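Home Posts Replies Media About
Search posts Go
Last updated October 2020

Flekstead Community Clothing Exchange
@flekstead_exchange

The exchange reopens this month at the Husavex building on Brandes Street. This thread sets out how donations and collections will work through the winter. Please read to the end before contacting the office.

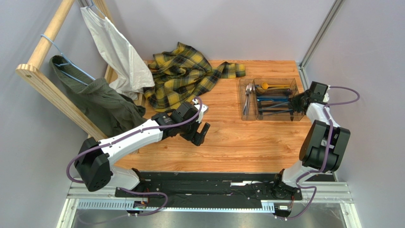
Donations are accepted by appointment only. Each household may bring up to 12 garments per visit, clean and fully dry, in a bag that can be closed. Jackets should come on a hanger where possible, as the dark olive-green one here does, even if it is a wire hanger like this light blue one. Plaid flannel shirts such as the yellow-and-black one may be handed in unfolded. Our sorting team will fold and size them.

Appointments are booked through Postik, under "Flekstead — drop-off." Each slot lasts 12 minutes. Residents without internet access may book by telephone or leave a note in the green box at the side entrance on Mill Lane.

We can accept coats, jackets, shirts, sweaters, trousers, skirts, scarves, gloves and children's clothing from age 2 upward. School uniform items are especially welcome, in all sizes.

We cannot accept underwear, swimwear, pillows, duvets, shoes without a matching pair, or anything with a strong smell of smoke or mothballs. Items of this kind will be returned to the donor at the desk.

Please check all pockets. The exchange is not responsible for keys, cards or cash left in donated clothing. Anything we find is logged and held at the desk until the end of the following month.

All donated clothing is set aside for 2 full days before it goes out on the rails. Please do not ask staff to release an item early, including items you have donated yourself and would like back.

Collections: families referred by a school, clinic or housing office have priority in the mornings. Afternoons are open to all residents of Flekstead and the surrounding villages. No proof of income is requested at any time.

Face coverings are required indoors for everyone able to wear one. The fitting room remains closed. Garments that do not fit may be exchanged at your next visit, provided the paper tag is still attached.

Repairs: Réka Hegyi will again take in zippers, hems and buttons. There is no charge, but please supply a matching zipper if the old one is broken. Work is usually ready the following week.

Correction to the printed leaflet: the telephone extension for Jerome Tan (school referrals) was given incorrectly. Callers should ask for him by name at the main number. Bleddyn Meredith remains the contact for deliveries to residents who cannot leave home.

A question received several times — yes, winter coats with minor damage are still wanted. A missing button or a torn lining can be mended. Please pin a note to the sleeve showing where the damage is.

Parking at the front is reserved for disabled badge holders. All other vehicles should use the yard behind the building and leave the loading door clear.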